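Rollis artificial stems, mixed set

Ref. 928. Roses and hydrangeas on plastic stems, for table arranging and display. Supplied by Wongsuwan, Clesisville.
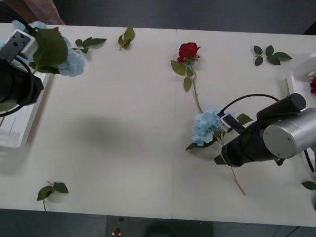

Pack of 7 stems. Wipe with a dry cloth. Do not bleach.

Foliage

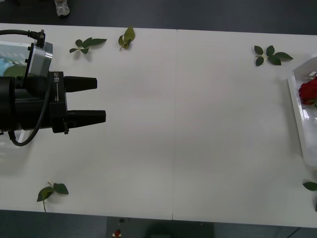
Leaf sprigs are sold separately in packs of 5. The rose leaves come as flat sprays with several leaflets on a thin, pale stem, and in a smaller yellow-green cluster. Curled leaves can be flattened by hand.

Blooms

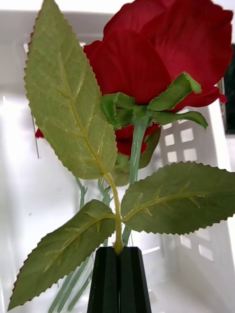 Shades may vary between batches. Trade orders: minimum 100 stems.

Storage

Keep upright in a clear container, away from direct sun.

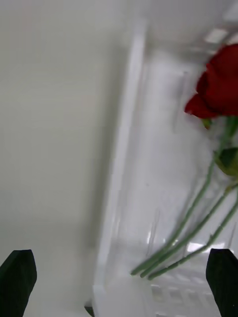

Delivery

Dispatched from Plavmont. Prices checked 3 Apr 2026.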